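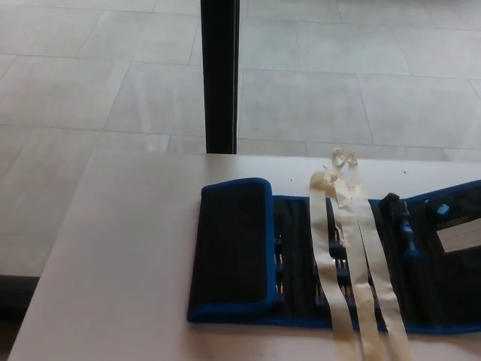

**Guvham Repair Club, February meeting**

Roswitha Stöckli in the chair, start 6:30 p.m. Minutes of the last meeting approved as read.

**1. Tool rolls**
Everyone loves the black roll with the blue edging! The bits sit in their elastic loops where you can see them, and the padded flap folds right over. Agreed to buy 2 more for the Ultwood evenings, up to $100 in all. Roswitha to order.

Bits go back in their own loops before anyone leaves. The spare bits in the coffee can get sorted at the next work night (a fun job, bring a magnet).

**2. Strips and ties**
Long discussion, very lively. The cream strips get tangled and end up knotted on top of the tools. Agreed to wind them on cardboard and keep them in the drawer. Stoica offered to save cardboard from the shop.

**3. Skisarside fair**
We have a table again, hooray! Last year's fair drew 3000 visitors and we ran out of flyers by lunch. Four people have signed up for the morning, none yet for the afternoon. Sign-up sheet is by the door.

**4. Other business**
The desk lamp at the far bench still flickers. Carried over.

Closed 7:50 p.m. Roswitha brought plum cake, and it was terrific.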